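The Prydderch Student Robotics Club has completed its spring term, and I would like to record where the gripper project stands before the members leave for the summer. I have served as the club's faculty adviser for 7 years, and this was the first term in which the students set the entire work plan themselves.

The group chose cloth handling as its subject. Gangadharan Raju, a second-year student, proposed that members collect demonstrations by hand and use them to train the arm in the Dutbridge laboratory. By the first week of May the members had recorded 657 demonstrations. A review by the students accepted 639 of them, and the remainder were set aside with written notes on the cause of rejection.

I was particularly pleased with those notes. They are brief, they are signed, and they will be of use to next year's members. The training runs are less advanced than we had planned, and the report to the department says so.

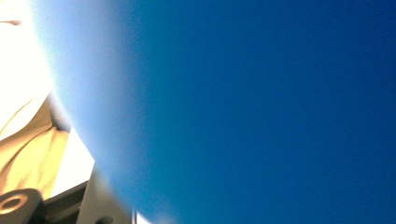
Must a student know how to program before joining the club?

New members are taught what they need during the first month, and several of this year's members had never written a line of code when they arrived.

Applications for the fall term should be sent to the department office. Meetings will continue to begin at 4:30 p.m. in the Dutbridge laboratory.

123 shares
7 comments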